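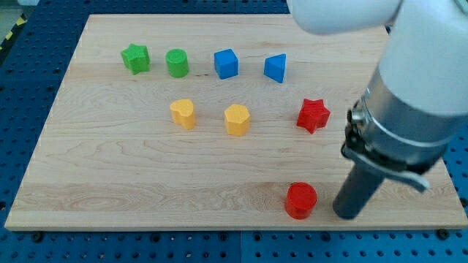

Fredy Chambi wants 96 dollars for a set of painted wooden blocks, and he'd like me to understand why before I say anything about it. I've already said something about it. We are at the long counter in the front of his shop, Lorente, and he has poured the coffee, so I let him make his case.

"People see a star and a cylinder and they think toy aisle," Chambi says. "Then they pick one up."

I pick one up. It is a block. It has a nice weight and the corners have been eased so they don't dig into your palm. My nephew has a bucket of blocks that came from a yard sale for 3 dollars, and I tell Chambi this. He nods as if he hears it every day.

The set is called Skakville, a name he says came from his daughter and which he refuses to explain. It comes in red, yellow, green and blue, with stars, hearts, cubes, cylinders, hexagons and triangular prisms mixed among the colors. Not every shape comes in every color. A child who wants a yellow star is out of luck unless somebody buys the add-on bag.

That sounded to me like a way to sell add-on bags.

"It's a way to make them sort," he says. "If every shape is in every color, you get a grid. Kids fill in the grid and they're done. If you have a green star and a red star, are those together? Or does the green star go with the green cylinder? Now there's an argument."

Does a four-year-old have that argument? Chambi says he has watched it happen in the shop. He has also watched children throw the cubes, and he brings that up before I can ask.

The heart was the difficult one. It is the piece customers ask about and the piece he came closest to dropping, because the notch between the lobes is slow to sand by hand and the paint likes to pool there. His first batch went to Wumine, a gift store two towns over, and part of it came back with drips. "She was polite," he says of the buyer. "She sent a photo with no message."

He has since switched to thinner coats and more of them. I ask how many. He says it depends on the yellow.

Chambi used to cut cabinet doors for a company named Cullell, and he still talks about wood the way cabinet people do, with a lot of touching. When the conversation turns to maple he gets up and brings over a board so I can look at the grain. It's pale and a little wavy, and I'll admit it is handsome. He thinks a play surface should be plain enough that the colors do the work. He sells the boards too. Naturally.

"You can use the floor," he says. "I tell people that. Use the floor, it's fine. But a board has an edge, and when there's an edge they start making rows."

I have read a good deal of copy from people who sell wooden toys, and most of it promises that your child will become an engineer. There's none of that on the Skakville box, which I counted in its favor until I found a card inside mentioning "early spatial reasoning." I read it out loud to him.

He winces. "The printer had a minimum. I had 400 of those cards made when I was new at this and I'm going to use them up."

Does he believe it?

"I believe a kid who plays with blocks knows what a hexagon feels like. After that you'd have to ask a scientist. I made cabinets."

It was the best answer I got all morning, and I told him he should put it on the card. He said the next card would have only the washing instructions, which come down to a damp cloth and no dishwasher. People do put them in the dishwasher. He keeps a heart on the shelf behind the register that went through a full cycle, and it looks like a bad tooth.

He sold roughly 40 sets last December, his busiest month, and says most went to grandparents. Parents hold the box, look at the price and ask whether he has anything smaller. He doesn't hold it against them. His own kids grew up with offcuts from the Cullell shop floor, unpainted, and he says they were perfectly happy.

I asked why anyone should pay for the painted ones, then. Chambi looked down at his coffee for a while.

"The offcuts didn't have a star," he said.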